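Test Kitchen Notes: Salt by Weight in Vegetable Ferments

August 2021

The June item on quick pickles brought in several letters asking for the same treatment of salt fermentation. The method is different enough to need its own entry. Quick pickles depend on added vinegar. Fermented vegetables make their own acid, and the salt has to be right for that to happen at a steady pace.

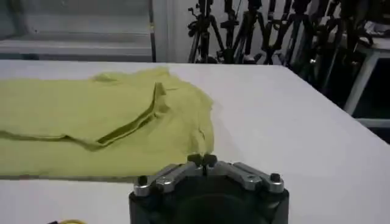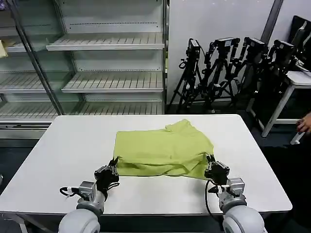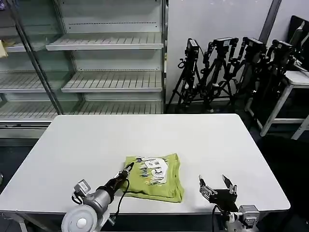
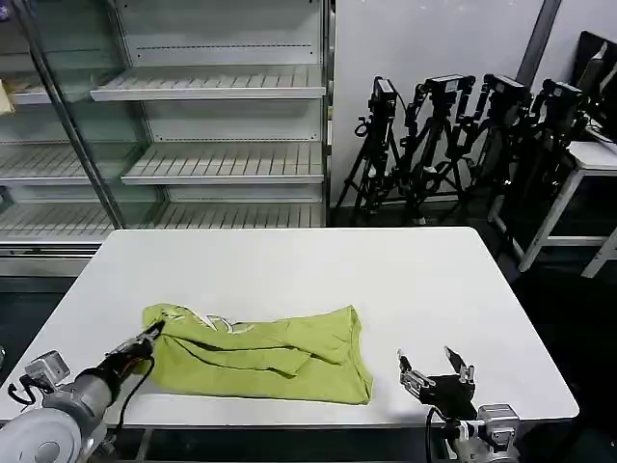 All quantities below are given in grams. Volume measures for salt are not reliable. A tablespoon of fine sea salt and a tablespoon of coarse flakes can differ by nearly half in weight, and two brands of coarse salt can differ from each other by almost as much. A digital scale that reads to one gram is enough for any batch in this item. For batches under 500 g, use one that reads to a tenth.

Dry salting

Dry salting is used for cabbage, shredded carrot, grated turnip and anything else with enough cut surface to give up its own liquid. Weigh the vegetable after trimming and coring. Multiply by 0.02 to get the salt. For 1,000 g of shredded cabbage, that is 20 g of salt.

Mix the salt through by hand until the shreds look wet and have started to go limp. Let the bowl stand for half an hour, then mix again. Pack into a clean jar in layers, pressing each one down hard. The liquid should rise above the cabbage by the end of packing. If it does not, leave the jar weighted overnight and check again. If the level is still short, top up with a 2 percent brine (20 g of salt to 1,000 g of water). Plain water should not be used for topping up, as it lowers the salt in the whole jar.

Brining

Whole or large-cut vegetables – cucumbers, green beans, cauliflower, small peppers – need a brine. There are two ways to work it out, and recipes often fail to say which one is meant.

In the first, the salt is a percentage of the water alone. In the second, it is a percentage of the water and the vegetables together. The second gives a more even result, because the salt spreads through everything in the jar. Tamunoemi Okeke's bean recipe, printed in the last Drumilley booklet, uses the second method. Her worked batch comes to 1,085 g of beans and water combined. At 3 percent that calls for 32.55 g of salt, and she rounds down to 32. The missing half gram makes no difference at this scale.

To repeat this with any jar, set the empty jar on the scale and zero it. Add the vegetables, then cover with water. Read the total and multiply by 0.03. Pour the water off into a pitcher, dissolve the salt in it, and pour it back.

Cucumbers are softer and go better at 3.5 percent. Use fresh ones and cut a thin slice from the blossom end.

Temperature and time

Between 65 and 72 degrees F, cabbage is usually ready to taste in two weeks and reaches full sourness in four to six. Beans in brine can be tasted after 8 days. Warmer rooms speed things up but tend to give a softer texture. Keep the vegetables fully under the liquid at all times, and loosen the lid once a day during the first week unless the jar has an airlock.

A thin, flat white film on the surface is usually yeast and can be skimmed. Fuzzy growth of any color is mold, and the batch should be thrown out. The same goes for slime or a rotten smell. Cloudy brine is normal.

Choice of salt

Tanko Anozie ran matching jars of cabbage with table salt, pickling salt and coarse sea salt, all at 2 percent by weight. Both of the plain salts soured on the same schedule. The iodized table salt did as well, but left the brine slightly cloudier. Pickling salt dissolves fastest in cold water and is the standard choice for the Totby recipes.

Storage

Once the flavor is right, close the jar and move it to the refrigerator. Souring slows down but does not stop. Use a clean fork each time, and press the contents back under the brine before closing the lid.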